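School clothing bank to open in Adevville

A clothing bank for schoolchildren will open in Adevville on 30 October 2023, in the former Benítez shoe shop.

Families can take up to five items a visit, free of charge.

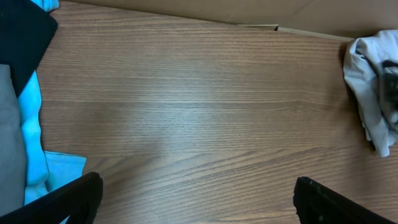
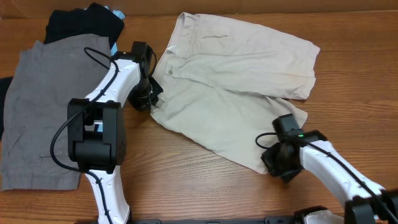
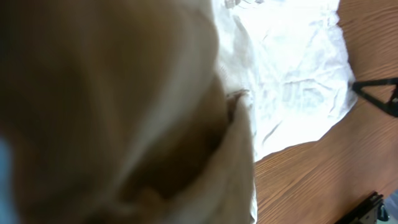

Organiser Gisela Domínguez said 33 families had asked for help since May, most of them wanting coats and PE kit.

"Children grow and the bills don't wait," she said.

The bank will open from 4pm to 6pm on school days. Clean clothes can be left at Vekby library. A second site in Cerden is planned.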